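4. Wrist-View Randomization in Simulation
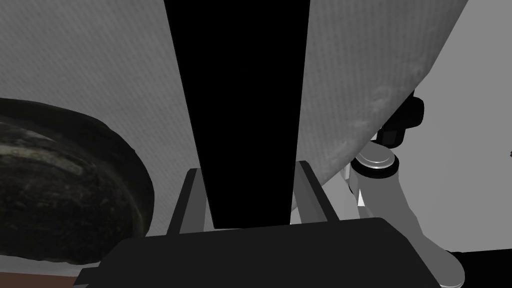
Figure 2. A simulated wrist view from Stellcombe, with an elongated black object between the two gripper fingers. No real camera was used.

So let me back up and say why I got interested in the wrist view at all. In Section 3 I trained everything from a fixed overhead camera, and the policies were fine at reaching and pretty bad at the last bit, when the fingers are close to the thing they're supposed to hold. The overhead camera just can't see much there, because the palm is in the way. A wrist camera sees the fingers all the time. It also sees a whole lot of other stuff, very large and very close, and that turned out to be most of the work in this section.

4.1 What gets randomized

Stellcombe builds each simulated workspace from a pool of object meshes and a pool of surface textures. For every episode it draws a target, a handful of distractors, a texture for each one, and a lighting setup. My first instinct was to be polite about this and keep the distractors well away from the gripper. I dropped that pretty fast! A real bench has clutter right up against whatever you want to pick up, and a policy that has only ever seen tidy surroundings gets jumpy the moment something big slides into view. So the placement rule now lets distractors land anywhere that doesn't put them in collision with the arm at the start of the episode.

The textures are deliberately mismatched with the shapes. A mug can get a stone texture, a box can get something like cloth, and plenty of objects get no texture at all and come out as one flat color. I was worried about the flat ones. In Figure 2 the object between the fingers is a uniform black with straight edges and no markings, and the palm below it is nearly as dark, so there's very little to tell the two apart except the outline. Early on I had a filter that threw these cases out. Taking the filter away made training slower to get going, and I'd still do it again (more on that in 4.3).

Lighting is the piece I'm least proud of. Norby, the renderer underneath Stellcombe, supports proper shadows, but turning them on ate most of my rendering budget, so all the runs reported here use flat, even light. Anyone repeating this with more compute should try the shadows first.

4.2 Training setup

Each training set has 500 scene layouts, and every layout is rendered with 2 texture draws, giving 1,000 textured scenes per set. The demonstrations come from a scripted expert that knows the exact pose of the target. It approaches, closes, lifts, and quits. The expert is kind of dumb — it will happily plan a grasp on the fat end of a long object when the skinny end is right there — but it's consistent, and the policy seems to care more about consistency than elegance.

The policy itself is nothing fancy. It takes the current wrist image plus the joint positions and puts out a short chunk of joint targets. I compared three ways of feeding it:

Plain: the distractors stay clear of the gripper and every object keeps its own texture.

Crowded: the distractors can go anywhere, but objects still keep their own textures.

Crowded and mixed: the distractors can go anywhere and the textures are shuffled across objects.

All three used the same network, the same number of updates, and the same expert. I also kept the starting arm poses identical across the three, which sounds like an obvious thing to do, and I only did it after wasting a good chunk of April on a comparison where I hadn't.

For evaluation I used 400 held-out layouts built in Tovix, a separate simulator with its own meshes and its own renderer. I didn't want to test in the same renderer I trained in, since a policy can pick up on all kinds of little rendering habits and look smarter than it is. Tovix draws edges a bit softer than Norby does, and its grays come out warmer, and that's enough to trip up a policy that has been leaning on exact pixel values.

4.3 What happened

The plain policy did the best of the three on plain layouts, by a small margin, and came apart on crowded ones. Watching the rollouts, you can see the failure coming: a distractor enters the view on one side, the arm drifts away from it, and the fingers close on air. I think it had learned to treat any large shape near the fingers as the target, or as a sign that it was somewhere it shouldn't be. I can't separate those two explanations with the data I have.

Crowded training fixed most of the drifting. What it didn't fix was mixing up objects by surface. If a distractor happened to wear a texture that had mostly shown up on targets in training, the policy went for it, even when the shape was completely wrong.

Crowded and mixed was the one I ended up liking. It was the slowest to learn, and for the first part of training I really thought I'd broken something, because the loss sat there while the other two dropped nicely. Then it caught up, and on the crowded Tovix layouts it passed both of the others. It also held up best on flat-colored objects, including the dark ones my old filter used to remove. When I put that filter back for a check run, performance on dark targets fell and everything else stayed about where it was. So the filter is gone for good.

One result I don't have a good story for: long, thin targets were easier than compact ones under crowded and mixed training, and harder under plain training. My guess is that a long object pokes out past the clutter and gives the policy something to follow, and that you need clutter in training before following it is worth anything. Hollis, the saliency tool I used, sort of agrees. Its maps put more weight on the long edges of the target in the crowded and mixed policy than in the plain one. But saliency maps will sort of agree with nearly anything, so please don't lean on that too hard.

4.4 Things I'd change

The biggest gap is that all of this stays in simulation. I have no hardware numbers, and the move from Norby to Tovix is only a stand-in for the move to a real camera. Real wrist cameras have blur, noise, and exposure that jumps when the fingers come close to a bright surface, and none of that is modeled here.

I'd also want a smarter placement rule. Letting distractors land anywhere produces some layouts where the target can't be reached without knocking something over, and the scripted expert just plows through. Those demonstrations stayed in the training sets for all three conditions, so the comparison is fair, but the policies did pick up the plowing. A planner that checks the path against the distractors would clean that up, at the cost of a slower expert. Section 5 uses the crowded and mixed sets from here on, with the same network and the same starting poses.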